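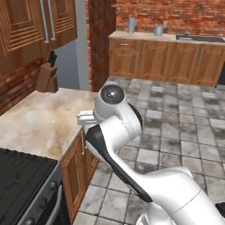 Noémi Virág wrote back on the last report that she still could not tell from it whether the arm had ignored the stop command or had never received it, and she asked for that to be settled before any more money went into kitchen layouts. The answer is that the command was received and was acted on late. The rest of this report covers how that came about, what has been changed, and what is still open.

Gredis simulation work, progress report to Brunness
Aug 26, 2026
Prepared by Washington Miranda

Status
Work on the counter approach task was halted after the contact fault described below. Work on navigation between the two cabinet runs went on as planned. No physical arm has been run with the affected controller build, and none will be until the items under Open are closed.

The fault
The task has the arm bring the gripper to the edge of the near counter, stop short of it, and wait for a target. In the faulty runs the gripper did not hold at the stop point. It kept moving toward the stone edge and made contact, after which the planner reported the task as complete. The log shows a stop request from the distance monitor before contact in every case. The joint controller applied it 2 control cycles late.

Out of 1,000 runs with the original build, 5 ended in contact. All of them had the forearm passing low beside the base cabinet, with the elbow close to the counter front. Runs that came in from higher up did not show the fault. Fatima Usman repeated the failing starts with the same seeds and got the same contacts each time, so the fault can be reproduced and is not a logging error.

Cause
The distance monitor and the self-collision check share one queue. When the forearm is near a cabinet front, the self-collision check takes longer, as the door panels are modeled with their full carved detail and the mesh is heavy. The stop request then waits behind a check that has not finished. The controller goes on following the last velocity it was given.

There was a second error, which hid the first. The planner tested only the final gripper position against a tolerance. A gripper pushed against the counter edge fell inside that tolerance, so the run was scored as a success. Our earlier success figures for this task should be treated as too high. Guido Parisi is rescoring the runs used in the previous report and will send corrected tables. Please do not quote the old ones.

Changes made
Stop requests now have their own channel and are read at the start of each cycle. The controller drops to zero velocity if the monitor misses an update. The cabinet doors use flat collision shapes, with the carved mesh kept for rendering only. Any contact with a counter, cabinet or appliance now ends the run and scores it as a failure, whatever the final position.

A further 1,000 runs with the new build, using the same starts, gave no contacts at the counter edge. Mean time per run went up slightly because the arm now slows earlier. We consider this acceptable. Sveva Parisi reviewed the controller change and signed it off for simulation use only.

Open
The stove side has not been retested. The cooktop sits directly against the counter, and its grates still use the detailed mesh, so the same slow check may occur there even though it can no longer delay a stop.

The knife block is treated as a fixed obstacle, with the handles inside a single box. De Luca asked for a wider keep-out zone around it. We agree, but the present zone format does not allow a margin on one object only, and the format change has not been scheduled.

The timing of the stop channel has been measured in simulation alone. The Florkau bench controller has a different cycle time and needs its own measurement with the arm unpowered, then at reduced speed. The bench is booked for November.

Effect on budget and dates
The halt used up the time set aside for the drawer task, and that task moves to the next period. No extra funds are requested for the fix. If the Florkau timing does not match the simulation, the bench work will run longer than planned, and a revised estimate will be sent before any extra hours are charged.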